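Startseite | Erzählungen | Autoren | Archiv | Kontakt
Suchbegriff eingeben Suchen
Seite drucken | Per E-Mail versenden

Die zweite Hand

Eine Erzählung von Rosalinda Cruzado

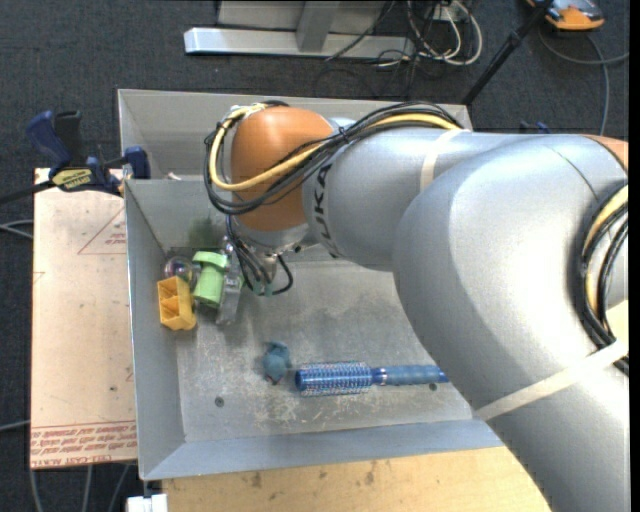
I. Die Liste

Als Teodoro Estrella aus Gulcombe zurückkam, wo er seine Mutter besucht und viel zu viel Kuchen gegessen hatte, lag auf seinem Schreibtisch bei Kostier ein Zettel, auf dem nur stand: »Yusof ist da.« Man hätte meinen können, es handle sich um einen Gast, und ein bisschen war es ja auch so, denn auf den Greifer der Firma Yusof hatten sie seit August gewartet, und inzwischen fror man morgens schon am Fahrradlenker.

Der alte Greifer, den im Labor alle bloß die Alte nannten, hatte 357 Griffe auf der Liste stehen. Sie war mit Bleistift geführt, in der kleinen, ein wenig nach links kippenden Schrift von Frau Behrend, die fand, dass man einem Computer zwar die Messwerte anvertrauen könne, aber doch nicht die Bemerkungen. Und die Bemerkungen waren das Schönste daran! »Haarbürste, am Griff gefasst, gut.« »Haarbürste, an den Borsten gefasst, nicht gut.« »Plüschtier, sehr sanft, man möchte tauschen.« Teodoro las solche Zeilen manchmal in der Mittagspause, wenn er eigentlich den Bericht für Gerenville schreiben sollte, und dachte, dass sie mehr über den Greifer verrieten als alle seine Kurven zusammen (und über Frau Behrend sowieso).

Nun sollte die Neue dieselben Griffe machen, mit denselben Dingen, in derselben grauen Wanne. So war es mit Gerenville vereinbart, und so stand es auch im Plan, den Teodoro mit Klebestreifen an die Schranktür gehängt hatte.

II. Die Bürste

Es fing gar nicht schlecht an. Die Neue nahm den gelborangen Klotz mit den Fächern, als hätte sie ihr Leben lang nichts anderes getan, und auch das blaugrüne Plüschtier kam heil hinüber in die zweite Wanne. Frau Behrend saß auf ihrem Drehstuhl, den Bleistift hinter dem Ohr, und sagte lange nichts, und wer sie kannte, der wusste, dass das ein Lob war oder jedenfalls der Anfang davon.

Mit der Bürste wurde es schwieriger. Rund war sie, blau und ein wenig eitel, und wenn die Finger sich schlossen, drehte sie sich weg und rollte ein Stück, gerade so weit, dass der ganze Arm mit seinem Gewicht noch einmal ausholen musste. Dreimal ging das so. Beim vierten Mal hob er sie an, hielt sie eine Handbreit über dem Blech und ließ sie fallen, und das Geräusch war so kläglich, dass Teodoro lachen musste.

»Die Alte hätte sie gehabt«, sagte Frau Behrend.

»Die Alte hat sie auch fallen lassen. Steht auf Ihrer Liste.«

»Aber leiser.«

Er setzte die Schließkraft herunter, dann wieder ein wenig herauf, verschob den Anfahrpunkt zum Griff hin, trank zwischendurch kalten Kaffee und vergaß darüber, dass er um sechs hatte gehen wollen. Draußen wurde es dunkel. Frau Behrend hätte längst den Bus nehmen können, blieb aber sitzen, schälte eine Mandarine und schob ihm die Hälfte hin, ohne von der Liste aufzusehen.

III. Nach Gerenville

Am Ende hatte die Neue 331 Griffe geschafft, die zählten, und den Rest strich Frau Behrend mit einer Sorgfalt durch, die beinahe zärtlich war. Teodoro schrieb den Bericht in zwei Nächten. Er schrieb, dass der neue Greifer bei kantigen Teilen schneller sei, bei weichen ebenbürtig und bei runden noch Übung brauche, und an dem Wort Übung blieb er lange hängen, weil man in Gerenville solche Wörter nicht gern las. Er ließ es stehen.

Als er das Blatt abheften wollte, sah er, dass unten noch eine Zeile hinzugekommen war, mit spitzem Bleistift und ein wenig nach links gekippt: »Bürste, letzter Versuch, am Griff gefasst. Gehalten.«

Er heftete es ganz nach vorn und ging nachsehen, ob ihr Bus schon weg war.

Seite drucken | Per E-Mail versenden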